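Chapter 3
Coaching Young People in Club Sport

Learning aims
By the end of this chapter, students should be able to describe the duties of a junior coach, plan a simple session and explain how skills are built up over a season.

3.1 The role of the coach

A junior coach is responsible for the safety, progress and enjoyment of every child in the group. Clubs in the Nolcombe district league admit players from the age of seven and place them in squads of no more than 14. Each squad is led by a qualified coach, supported by at least one adult helper. 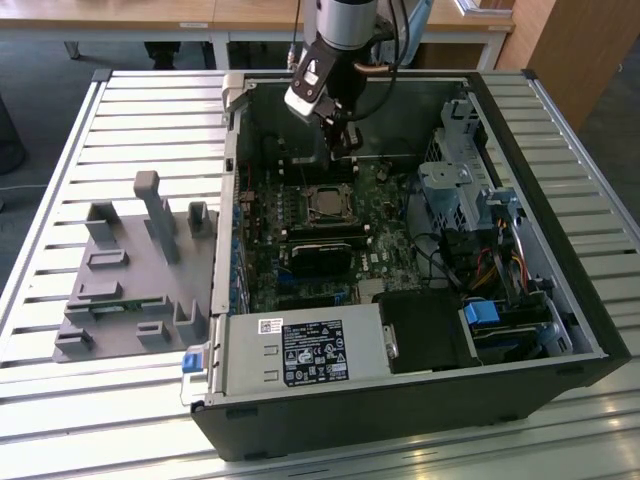

Figure 3.1 Open desktop computer with its motherboard and processor exposed.

3.2 Planning a session

A session should have a stated purpose, agreed in advance and written down. Younger children seldom attend well to one activity for longer than 20 minutes, and the plan should allow for changes of pace. The Hepburn session sheet, reproduced at the end of this chapter, may be used for all exercises.
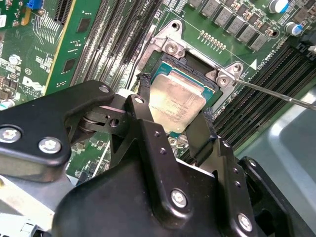
Source: Flarnen Picture Library

New skills are first shown slowly, then practised in pairs, and only later used in a game. Coaches should correct one fault at a time. The season opens in April, and basic footwork and passing should be secure before the first fixture is played.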